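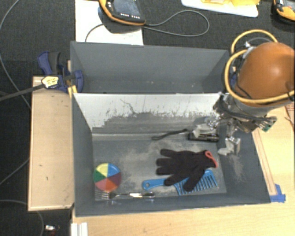

回复:手套压着梳子的时候,规划器到底该先抓谁

Philomena Ackah 发表于十二月
阅读时间:7 分钟

各位好,

先谢谢 Gaétan 上一封信,问得特别细,我看完就坐不住了,把分支重新拉下来跑到晚上十点多。为了方便后来的人,原信引在下面,我的回答接在后面。

> Gaétan Petrenko 写道:
>
> 大家好,我在 Mernport 这边把 Akolgo 升到了新的规划分支,刚性物体的表现不错,可是只要箱子里有布料一类的东西,抓取队列的顺序就开始乱跳。同一个场景,这一帧说先抓上面的软物体,下一帧又说先抓被它盖住一半的硬物体,再下一帧又换回来。机械臂还没动,目标已经换了好几回。
>
> 我看了一下日志,分割结果本身没什么大问题,抖的是遮挡关系图里的那条边。想请教三件事:
>
> 一、遮挡边的方向现在是怎么定的?只看深度,还是也看掩码轮廓?
> 二、细长的附属物(绳子、带子、线)要不要算进物体本体?
> 三、箱壁很旧、划痕很多的时候,你们是怎么避免误检的?我这边已经把置信度阈值调得很高了,再高就要漏东西。
>
> 另外,可视化工具里能不能把被否决的候选也画出来?现在只看得到赢家,调试起来像猜谜。
>
> Gaétan

先说第一个问题,这也是我最想聊的部分!

旧版本只看深度:取两个掩码交界处一圈像素,比较两侧的中位深度,谁高谁在上。盒子、罐子这类东西完全够用。可是针织手套平摊着的时候,厚度和深度噪声差不多在一个量级,压在塑料梳子上,交界处的深度差忽正忽负,边的方向自然跟着翻。我这次摆的就是这个组合:黑手套搭着蓝色宽齿梳,一根手指横过梳齿,另一根盖在梳柄和梳齿相接的地方。你要是想找一个让旧算法出丑的布置,这个强烈推荐。

新分支加了轮廓的证据。思路很朴素:如果 A 盖住了 B,那么 B 的轮廓会在交界处突然断掉,而 A 的轮廓应当平滑地延续过去。梳子尤其合适,梳柄到梳齿是一条很规整的外形,断在哪里一目了然。我们在交界的两个端点各拟合一小段切线,看哪一边的轮廓能接上,接得上的那一边记一票。深度票和轮廓票加权以后再决定方向。权重不是固定的,深度差越小,轮廓票越重。

光这样还不够,因为单帧总有失手的时候。所以遮挡图现在是带记忆的,每条边维护一个滑动窗口,长度 21 帧,方向要翻转必须拿到明显多数。这里有个容易踩的坑:机械臂一进画面,手指和线缆会挡住一部分物体,这些帧不能投票。我一开始忘了,结果夹爪伸到手电筒上方的时候,规划器很认真地认为手电筒被一个未知物体压着,建议先把它拿走。那个“未知物体”就是夹爪自己。现在的做法是用关节角把臂的模型投影到图像里,膨胀一圈,落在里面的像素全部弃权。线缆不在模型里,要单独给一个宽一点的包络,配置项叫 cable_envelope,默认是关的,你升级以后记得打开。

第二个问题,带子和绳子。

我的看法是要算进物体,但不要算进抓取面。手电筒那条细腕带就是典型,它从筒身一端垂出去,弯弯地拖在箱底上。如果把它并进本体,主方向估计会被带歪,夹爪的朝向就跟着偏;如果完全丢掉,规划抬升路径的时候又不知道后面还挂着一截东西,邻近的物体可能被它勾到。

目前的折中是把掩码做一次骨架化,局部宽度小于阈值的分支标成“尾巴”。尾巴不参与主轴计算,不生成候选,但参与碰撞检查和遮挡图。阈值在 Akolgo 里是按夹爪指宽给的,换夹爪以后会自动跟着变。有一个副作用要提醒你:叉子的齿和梳子的齿也可能被判成尾巴。对叉子来说无所谓,反正我们希望抓柄;对梳子来说,候选会集中到梳柄上,偏偏手套的手指又盖着柄的根部,留下来的候选就比较少了。我认为这是对的行为,先移手套,梳子自然会有更多选择。不过如果你的任务要求指定顺序,请把 allow_partial 打开,它会允许在露出的那段柄上抓。

叉子还有另一个麻烦:金属面反光,亮带和暗带交替,深度图里一段有一段没有。叉齿又伸在那个彩色圆盘的下面,只靠深度几乎拼不出完整的形状。Buvano 的分割头在这里帮了大忙,它主要看颜色和边缘,给出的柄是连续的。我们现在的规则是:掩码内有效深度太少的时候,用周围箱底的平面去补,再加一个保守的高度。听起来很土,用起来很舒服。

顺便说一句圆盘。它分成几个颜色差别很大的扇形,分割头偶尔会把它切成好几块“物体”,遮挡图里一下子多出一堆互相相邻的小节点,看着相当热闹。后来加了一条合并规则:几块相邻区域如果共面,并且外轮廓能用一个椭圆拟合,就并成一个。这条规则很窄,只救圆的东西,方形拼色的物体还得想别的办法。谁有兴趣来写?我可以陪着一起改!

第三个问题,旧箱子。

这一点我太有同感了。中间那块斜隔板,上半截还是白的,下面磨成了灰色,分界线参差不齐,还有一道弯弯曲曲的深色细线,检测器最喜欢把这种线认成一根电线。箱底也全是擦痕,中间一片一片发白。调置信度阈值解决不了,你已经试过了,我就不劝你继续往上加了。

我们的办法是空箱建模。箱子固定好以后,清空,拍一组不同曝光的图,存成背景模板,运行时把候选掩码和模板比较:外观和背景一致,高度又贴着壁面的,就降权。注意是降权,不要直接删,不然真有一片薄东西贴在隔板上就永远看不见了。模板最怕箱子挪位,所以箱沿一定要夹牢。程序启动时也会用箱沿的四条边做一次配准,误差大了会拒绝启动并提示重新拍模板。Stimcombe 那边的箱子换得勤,他们把拍模板做成了示教器上的一个快捷动作,脚本我已经要来了,放在 tools 目录里。

再说可视化。你的要求完全合理,我当天晚上就动手了,因为我自己也猜谜猜烦了。新面板会把所有候选画成小短线,被否决的用灰色,鼠标停上去显示否决的理由:碰箱壁、被遮挡、开口不够、尾巴冲突,等等。遮挡图单独一栏,边的粗细表示当前票数,快要翻转的边会闪。第一次看到手套和梳子之间那条边稳稳地停住不动,我在椅子上转了一圈。

验证数据也报一下。我用录好的 3305 帧回放,新旧两个分支跑的是同一份掩码,所以差别只来自规划这一层。队首目标在臂静止期间的无故切换,旧分支是 29 次,新分支是 7 次。剩下的我逐个看过,大部分跟布料自己的褶皱有关:分割头把一道深褶当成了物体边界,遮挡图再聪明也没用。这个要回到 Buvano 那边去解决,我已经开了单子,附了出错的帧。

还没有答案的问题也有。靠近右侧斜壁的时候,张开的两根手指有一根会离壁面很近,目前的碰撞检查把壁面当成理想平面,留的余量偏大,白白丢掉了不少能用的候选。我试过用模板的深度代替平面,候选是多了,规划时间也长了,在 Mernport 那种配置的工控机上恐怕会卡。Gaétan,你能不能帮我测一下?分支名是 wall-template,开关在规划器配置的最后一段,只要给我开和不开两次的耗时日志就好,成功率先不用管。

升级的步骤简单写一下:

1. 先升 Akolgo,再升 Buvano 的接口包,顺序反了会报消息类型不匹配。
2. 删掉旧的遮挡图缓存,格式变了。
3. 清空箱子,重新拍背景模板。
4. 打开 cable_envelope,手动把臂移到箱子上方,在面板里确认包络盖住了那圈线缆。
5. 用自己的录像回放一遍再上真机。

第 4 步里,如果你的线缆在外壳外面绕了个大圈,包络请再放宽一点,我这边黄色的那根就绕在外壳上,默认值只盖住了一半。

还有一件小事:列表里有人私信问我能不能把遮挡图单独拆成一个库。可以,而且我很愿意,只是接口还想再磨一磨,尤其是投票窗口该归谁管。想参与讨论的直接回这个主题就行,带上你们最难搞的箱子,越乱越好!

Philomena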